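Cómo lavar un edredón de plumas en casa sin acabar comprando otro

Viernes, 18 de junio de 2021

Todos los años, cuando llega el calor, el edredón de plumas pasa de la cama al altillo con la misma dignidad con la que salió de él: sin lavar. Uno se dice que apenas ha estado en contacto con el cuerpo, que para eso está la funda. Luego llega febrero, alguien hunde la nariz en una esquina y se abre un debate familiar. Esta guía es para quienes prefieran ahorrarse el debate.

El mío es un Mogensen de matrimonio, comprado en un arrebato de optimismo nórdico, y lo he lavado ya las suficientes veces como para haber cometido casi todos los errores. Los iré señalando.

Antes de empezar: la etiqueta

Sí, hay que leerla. Está cosida en una costura lateral y en ella aparece un barreño con un número o un barreño tachado. Si está tachado, cierre esta página y lleve el edredón a la tintorería. Si pone 30 o 40, siga leyendo. Si la etiqueta la cortó usted hace años porque le picaba en el pie, trátelo como si pusiera 30 y asuma las consecuencias.

Revise también las costuras, todas, con buena luz. Un agujero por el que en invierno se escapa una pluma al mes es, dentro del agua, una puerta de salida. Dos puntadas con hilo de algodón fino bastan. No use imperdibles. Yo usé uno la primera vez y todavía me acuerdo del ruido.

Lo que va a necesitar

Una lavadora de carga frontal de 8 kilos como mínimo, para un edredón de matrimonio de relleno ligero
Detergente líquido para plumas o para lana, sin suavizante
2 pelotas de tenis limpias, o bolas de secadora si es usted de los que compran bolas de secadora
Un tendedero horizontal, o dos puestos en paralelo
Un día entero sin planes, y buena parte del siguiente

Sobre el detergente: el Corkeo para prendas delicadas me ha dado buen resultado y huele a poco, cosa que agradezco. El suavizante está prohibido. Apelmaza el plumón, le quita la capacidad de ahuecarse y deja un perfume a prado alpino que después dormirá con usted hasta octubre. La lejía, ni mencionarla. El detergente en polvo tampoco me gusta, porque siempre queda algún grumo atrapado en un rincón y sale a la luz en noviembre.

La prueba del tambor

Los kilos que anuncia el fabricante se refieren a algodón bien plegado por alguien con mucha paciencia. Un edredón no pesa casi nada y ocupa como un sofá. Lo que cuenta es el volumen, así que métalo seco en el tambor, sin apretar con la rodilla, y compruebe que por arriba le cabe la mano extendida.

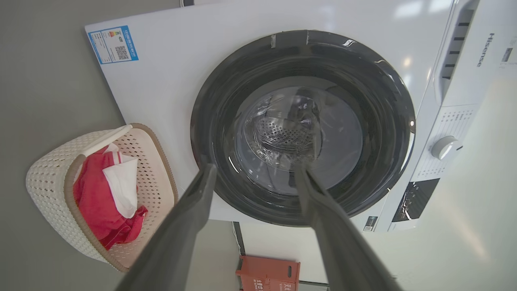
Si la mano no entra, el agua tampoco circulará, y lo que saldrá será un edredón mojado por fuera y ofendido por dentro. En ese caso busque una lavandería de autoservicio. La de mi barrio se llama Sokis, tiene máquinas enormes y unas sillas de plástico diseñadas para que nadie se encariñe con el local. Lleve un libro.

El lavado

Quite la funda. Parece una obviedad y lo es, pero yo he lavado una funda nórdica con su edredón dentro y lo cuento por si ayuda a alguien.

Trate las manchas primero. Ponga unas gotas de detergente diluido sobre la tela, procure apartar el relleno con los dedos y frote con suavidad. Las manchas amarillentas de la parte del cuello son sudor y saldrán a medias. Las de café dependen de la fecha y de si hubo confesión.

Doble el edredón en zigzag y métalo sin retorcer, repartido por todo el tambor. Eche las pelotas de tenis. Ponga la mitad del detergente que le pida el cuerpo, programa delicado o de plumas, 30 grados, y añada un aclarado extra. Si su lavadora permite añadir dos, añada dos: el jabón que se queda en el plumón es el origen de casi todos los grumos.

Para el centrifugado no pase de 800 revoluciones en el primer intento. Si al abrir el edredón pesa como un perro de aguas recién salido del río, repita solo el centrifugado. Yo me atrevo entonces con 1.000, y hasta ahora no ha reventado nada.

Un aviso sobre el olor. El plumón mojado huele a corral. Es normal, se va con el secado y no significa que le vendieran gallina. Abra la ventana y no tome decisiones importantes durante ese rato.

El traslado

Entre la lavadora y el tendedero hay pocos metros y bastante peligro. No saque el edredón tirando de una punta, porque el relleno empapado cae todo al otro extremo y tensa los tabiques interiores de la tela hasta romperlos. Ponga una cesta grande pegada a la máquina, meta los dos brazos por debajo y páselo en bloque, como quien carga con un invitado dormido.

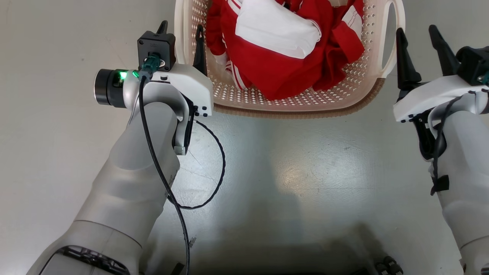

Una vez en el tendedero, extiéndalo en horizontal y sepárelo con las manos, cuadro a cuadro. Encontrará unas bolas duras del tamaño de una nuez. Son plumón apelmazado y se deshacen pellizcándolas con paciencia. No hace falta terminar con todas a la primera, porque volverá a verlas dentro de tres horas.

El secado, que es donde se pierde la gente

Si tiene secadora, temperatura baja, pelotas dentro y ciclos cortos. Entre ciclo y ciclo sáquelo, sacúdalo y dele la vuelta. Cuente con cuatro o cinco rondas y no se fíe del sensor: mide la tela, que se seca enseguida, y se despreocupa del resto.

Si no tiene secadora, sombra con aire. El sol directo reseca la pluma y amarillea la tela. Dele la vuelta cada tres horas y ahuéquelo a golpes planos con la palma. Por la noche éntrelo en casa aunque el parte diga que no va a llover — el parte no tiene edredón.

Para saber si está seco de verdad, coja un puñado del centro, apriete y suelte. Si tarda en recuperarse, o si nota frío, todavía hay humedad dentro. Un edredón guardado así se convierte en un cultivo, y de eso ya no lo salva ningún programa delicado.

Guardarlo

Bolsa de algodón, o una sábana vieja anudada. Las bolsas de vacío son una maravilla para el armario y una condena para el plumón, que después de unos meses prensado sale con el volumen de una galleta. Yo tengo una funda transpirable de Flirnorora, más cara de lo que estoy dispuesto a reconocer por escrito, y cumple.

Con una vez al año va de sobra. Si hay gato, dos. Y si el gato duerme dentro de la funda, consulte primero con el gato y deje el tendedero montado.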